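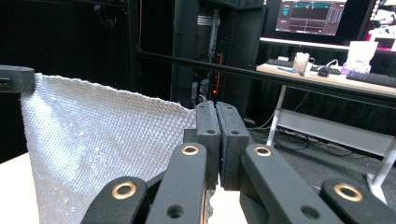 Chapter 11
Chores and Machines

A dishwasher is a machine that does a household chore, and it has done so for decades. So is a washing machine. Both work because the job was changed to suit them. The plates go in racks, the clothes go in a drum, and the door stays shut until the cycle ends. The parts of the job that come before and after, such as clearing the table or putting away the shirts, were left to people.

This chapter is about those leftover parts. It asks which of them a machine can do today, which it can do slowly or with help, and which it can't yet do at a useful level. The same questions apply on the shop floor, where welding and painting were automated long ago but a good deal of sorting, wiping, covering and packing is still done by hand.

By the end of the chapter you should be able to explain why cloth is harder to handle than a box, read a success rate with some care, and say what has to be true of a chore before it makes sense to hand it to a machine.

A rigid part has a shape that stays put. If a robot knows where one corner of a steel bracket is and which way the bracket is turned, it knows where all the other corners are too. Cloth gives no such guarantee. Pick up a towel by one corner and the other three can end up almost anywhere. Part of the edge may be folded under, where no camera can find it. The two sides may look the same. A program that works on a towel lying flat may fail on the same towel after it has been dropped on the table.

Engineers call objects like this deformable. Cables, bags, dough and bandages all belong to the group, and so does most of what is found in a laundry room. Some are worse than others. Stiff woven fabric tends to keep a fold where you put it. Thin, soft fabric slides, bunches up and sticks to itself, and two layers are easily picked up as one.

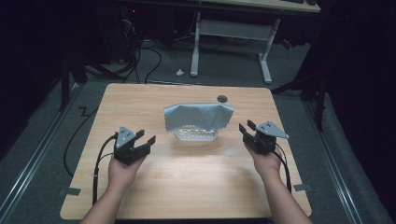
CASE STUDY 11.1
Covering a container at Gusteck

Laying a cloth over an open container is a chore that most people would not bother to name. It comes up in kitchens, in clinics and in small workshops where parts have to be kept free of dust. The Gusteck group chose it as a test task for that reason - it is common, it is short, and it is easy to tell whether it was done.

The group started with people. Operators did the task with a gripper in each hand, so that whatever they managed had been managed with two simple jaws and no fingertips. Recordings of 500 attempts were then used to train a control program for a pair of robot arms.

The arms were given 200 trials. In 179 of them the cloth ended up over the opening, a rate of 89.5 percent. That is a good result for a cloth task, and it should be read with the conditions in mind. The table, the container and the cloth were the same every time, and the cloth always started out flat. When the cloth was crumpled first, the program did much worse, and the group did not report a rate for those trials.

Speed matters as well. A person covers the container in a couple of seconds. The arms needed far longer, with most of the time spent on finding an edge and closing on a single layer. For a restaurant kitchen this would be too slow. For an overnight job in a stockroom it might not be.

The group's report also mentions the cost of failure. A cloth that lands crooked can be picked up and laid again. A container that gets tipped over can't be put right so easily, and the report counted those trials separately. Keep this in mind when you compare success rates from different sources - two systems with the same rate may fail in very different ways.
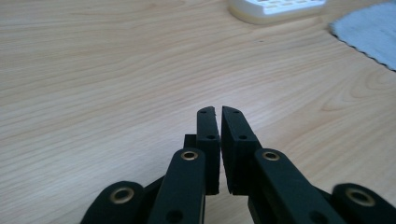
11.1 What Counts as Done

Before a chore can be given to a machine, someone has to write down what a finished job looks like. For a bolt this is simple: it is in the hole and tightened to a stated torque. For a wiped counter or a folded shirt, people disagree. The Ionescu scale, used in the rest of this chapter, sorts chores by how closely the end state can be checked. The Dronamska laundry trials in Section 11.2 and the Mosov packing line in Section 11.3 fall near opposite ends of it.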